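Play Kitchen and Picnic Sets – Frequently Asked Questions

Answers from the Kakisstead toy library. Last updated 6 June 2019.

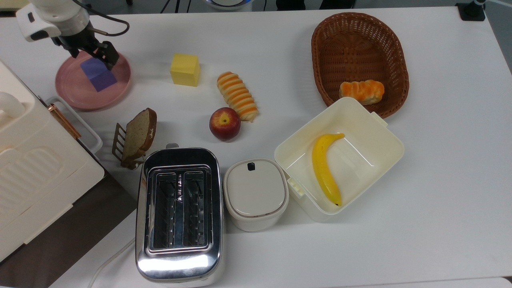

Which ages are the sets for?
We lend them to families with children from three years. Younger children may play with the bigger foods if an adult sits with them.

What do I get in one set?
Each set has some play foods, a plate and something to put the foods in. It can be a wicker basket or a plastic box, and often it is both. The sets are not all the same, so please read the card which comes with yours.

Can I ask for a special food?
Yes, write it in the order form. Bananas and apples we have almost always. Bread rolls and pastries are fewer, and they go out fast in September, when the kindergartens start.

How do I clean the pieces?
Wipe them with a soft cloth and a little mild soap. Do not put them in the dishwasher. The wicker basket must not stand in water – brush out the crumbs with a dry brush.

May we put real food in the basket?
Please don't. Real fruit leaves spots in the wicker and they are very hard to remove.

My child put a block from home in the set. Will I get it back?
Write to us and say the color. Stepan Shevchuk keeps a drawer for such things, and we hold them for 37 days.

What if a piece is lost?
Tell us when you return the set. One lost food costs nothing. For a lost plate or basket we ask you to pay the price of a new one.

How should I pack the set for return?
Plates go at the bottom, wrapped in paper, and foods on top. If you have a basket, carry it separately, so that the rim does not bend.

Whom can I ask about other things?
Lorena Barrientos answers all letters about the sets, usually in two working days.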